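September, morning, bench 2

Coffee in hand, kettle already descaled (you're welcome, everyone), and I'm finally writing up the nosebleed handout before I forget what I changed and why. The old sheet from the Zoris binder still told people to tip the head back. I found two copies of it in the drawer and both are now in the recycling.

So the new version starts with the posture, because that's the bit people get wrong when there's blood on a shirt and everybody is shouting advice. Sit up, lean forward a little, mouth open, spit out whatever runs down the throat. Then pinch the soft part of the nose, below the bony bridge, and keep pinching for a full ten minutes without letting go to check. I put "without letting go" on its own line. When I tried the draft on the front desk at Skurkden they all peeked after a minute or so, and that was with no bleeding at all, just a fake nose and a kitchen timer!

The fake nose, by the way. Version one was the Butt silicone head, which has a nose so stiff you can't really squeeze it shut. Good for showing where the bridge ends, useless for everything else. Version two is a softer cast with a thin tube up each nostril, fed from a drip bag of colored water hung off the shelf. Pinch in the right place and the flow stops. Pinch too high, on the bone, and it keeps dribbling down the chin, and people remember that much better than a drawing. I used beet juice on the first run and I do not recommend it - the left sleeve of my good lab coat is pink forever.

Flow notes for whoever sets it up next:
Bag hook on the upper shelf, roller clamp a quarter open. Any wider and the thing gushes, and then people get scared and stop listening.
Rinse the tubes the same day. I left them over lunch once and the sugar in the food coloring gummed up the left one.
The right nostril still weeps a bit when pinched correctly. Needs a new seal, I'll try the thinner silicone.

Timing. I had been wondering whether ten minutes was too much to ask, and whether five would get more people to the end. I'm leaving it at ten. If it's still bleeding after that, pinch again for another ten. A shorter number might look friendlier on paper but then folks let go early, the clot comes off and they're back at the start, more upset than before. What I did add is a suggestion to use the timer on a phone, since everybody's guess of ten minutes is wrong (mine was 6, with me feeling very sure of myself).

Things I cut from the old sheet: the cold key down the back of the neck, the paragraph on stuffing the nostril with cotton, and the cartoon. Cotton sheds fibers and can tug the clot off when you pull it out. Something cold on the bridge of the nose I left in as optional. I couldn't find anything convincing that it stops the bleeding, but it feels nice and it gives a worried parent something to hold.

Things I added: a line on dry air. Heating season is coming, the Skurkden building gets bone dry, and a lot of ordinary nosebleeds start with crusty, irritated lining at the front of the septum. Saline spray, a smear of plain ointment just inside the nostril if it stays sore, a humidifier if you've got one (and please clean it). Also no hard blowing and no picking for the rest of the day. I wrote "no picking" and then "avoid touching" and then went back to "no picking," as people understand that one.

The Akia translation file is done on my side. Total came to 2,291 words with the captions, and the layout template has room for less, so the section on allergies got squeezed into a single paragraph. I think it reads better that way. The font is still too small on the back page. I'll fix it after lunch, or whenever the printer wakes up from whatever it's doing.

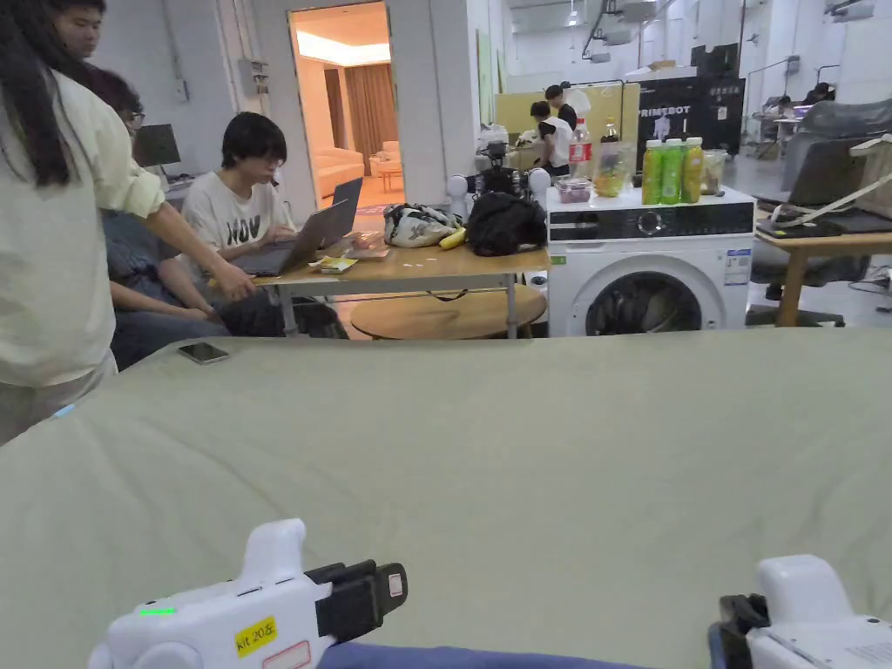 When should someone with a nosebleed go to the emergency room?

Go if the bleeding hasn't stopped after 20 minutes of steady pinching, if it's heavy enough to make breathing hard, or if it started after a blow to the head or face. The same goes for anyone who feels faint or looks very pale, or who is swallowing a lot of blood. People on blood thinners should get medical help sooner and shouldn't stop their medicine on their own.

That pair goes in the box at the top of page 2, in the bigger type. I had it at the bottom at first and the desk crew read right past it. I also want the blood thinner sentence in bold, but the template only allows bold in headings, so I'm going to ask if we can bend that.

Still open: whether children need their own sheet. The advice is almost the same, except an adult does the pinching for the little ones, and you want them sitting on a lap or a chair and breathing through the mouth. For now it's a short note under the posture part. If the pediatric side wants a separate page they can have my draft, it's in the blue folder with the drip bag sketches.

To do before the next session: new seal for the right nostril, more food coloring (the red, we have tons of green), reprint the back page, and find out who took my timer.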